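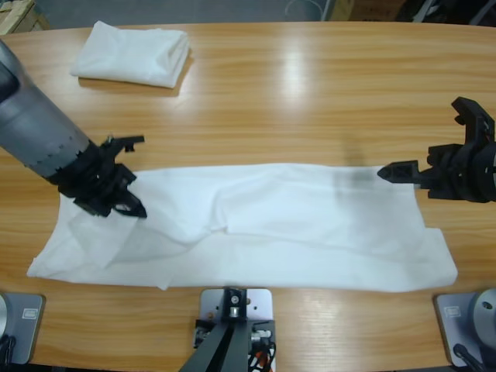

Two Nights at Grerarness, With Dog

The dog believes that the camper van is hers and that we are allowed in it because somebody has to drive. She gets in first and takes the bench seat, the whole of it, and if you want to sit down you do so on the understanding that she was there before you and will be there after you've gone.

We set off in March, which the campground website calls "early season" and everyone else calls winter. It's 181 miles to Grerarness by the main road. We didn't take the main road, on account of my being in charge of the map, and we saw a good deal of a feed mill, twice, from both directions. The dog slept through all of it and woke up two minutes before we arrived, in order to bark at the gate.

I should say something about the tent. We have a van with a bed in it, so you might ask why we also own a tent, and my husband has been asked this. It's an awning really, a Hurnier, the sort that attaches down one side of the van and doubles your floor space, and it was bought secondhand from a couple who said they'd only used it once. I now understand that sentence much better than I did when I handed over the money. The instructions were missing page 3. Pages 1 and 2 tell you to lay everything out flat and identify your poles. Page 4 says "your awning is now complete."

We identified our poles. There was one left over, and it's still in the van, because neither of us has the nerve to throw it away.

The dog helped by lying down on the groundsheet every time it was straight. She is a border collie, or mostly, and she has firm ideas about things being where she put them. When a corner flapped she went and stood on it, so I suppose she was more use than the mallet, which was at home on the porch.

Our pitch was number 808. I have walked all over that campground and there are nowhere near that many pitches, and when I asked at the office they said it had always been 808 and did I want firewood. I did want firewood. It was damp, and came with a free leaflet on how to light damp firewood.

Now, food. I'd planned the meals with real care and then left the plan on the fridge, along with the cooler bag that was supposed to go next to it. What we had was a loaf, a jar of Setiawan peanut sauce that lives permanently in the van door, most of an onion, and the dog's dinner, which was chicken and rice and smelled terrific. We had peanut sauce on toast with onion. I've had worse in restaurants, though not often, and the dog watched us eat it with what I can only call pity.

The first night was fine until 4 a.m., when the wind got up and the awning started to breathe. In, out, in, out, like sleeping beside a very large relative. The dog stood at the door and growled at it. My husband went out in his rain boots and his good pajamas to hold on to something, and I stayed in the warm and called out encouragement until he asked me to stop.

Next morning we did the walk up to Virkine, the old quarry above the bay. It's signposted as an easy hour. It was uphill on the way there, and I'd swear in court that it was uphill on the way back too. But there were skylarks, and the rain had the decency to hold off until lunch, and the dog found a flat stone the size of a dinner plate and carried it down the entire hill in her mouth. She wouldn't drop it for cheese. She wouldn't drop it for the other cheese. It rode home with us on the bench seat, and I rode home with my feet on a bag of tent pegs.

Packing up took twice as long as putting up, as the awning had grown in the night and no longer fit its own bag. In the end we rolled it around the spare pole (so it does have a purpose, he says) and shoved it in the back, wet, where it stayed for a week longer than it should have. I'm not going to describe the smell. The dog quite likes it.

We're booked in again for May. I've asked for a different pitch and they've given us 808.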